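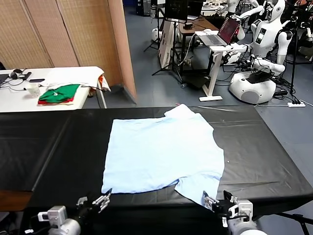
Figure 3. Light blue T-shirt spread on the covered table, with two arms at the near side.

4.2 Matching of finish times with bib reads

The Losholm road race has two distances, which start at different hours but use the same finish line. In total 1,379 runners carried a chip on the back of the bib. The chip reader, named Matei in the rest of this paper, writes one line of text for each read. When a group of runners crosses together, the reader can give the same time to several of them, and the order inside the group is then not certain.
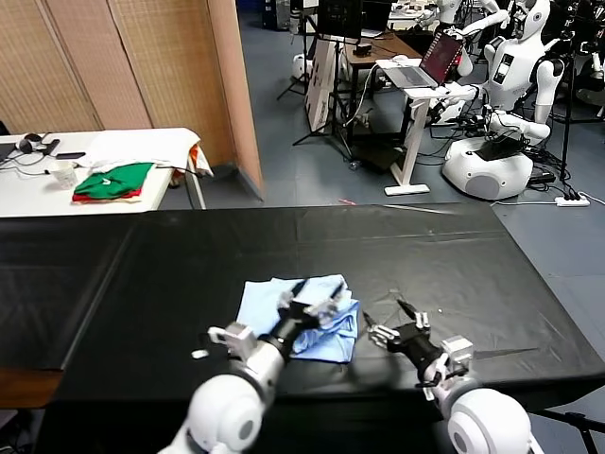 Figure 4. Left gripper resting on the crumpled cloth, right gripper open.

For this reason we compared every chip time with a manual record made at the line. The manual record was typed into Furia, our scoring program, by a person who pressed one key for each torso that passed the line. The two lists were joined by order first and by time second. A pair was accepted when the difference was not larger than 2 seconds. For 423 runners no pair was accepted in the first pass, and these cases were checked by hand in the evening after the race.
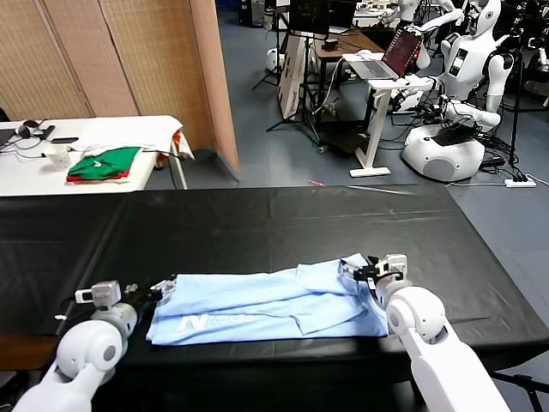
Figure 5. Shirt held between the two grippers, partly folded.

Most of the cases checked by hand belonged to the shorter distance, where many families run side by side. We also found runners who stopped directly behind the line and stayed inside the range of the antenna. Matei keeps the last read by default, so their times became too long. We changed the setting to the first read and calculated the list again. The same change was later used at Vuvville in December, on a narrower finish with a limit of 2,000 entries.

It should be noted that the manual record is also not free of error. The operator can miss a runner when two persons pass at the same moment, and after one missed key all the following pairs are shifted. Furia marks such a shift only if it continues for several runners.

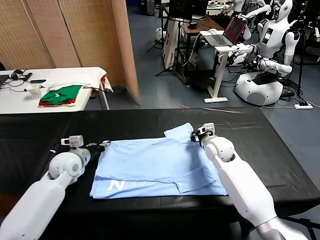
4.3 Correction of start times

Gun time was used for the first places in each distance, and chip time for all other places. The start mat was read separately, and runners without a start read received the gun time of their distance. Their results carry a small mark in the published list.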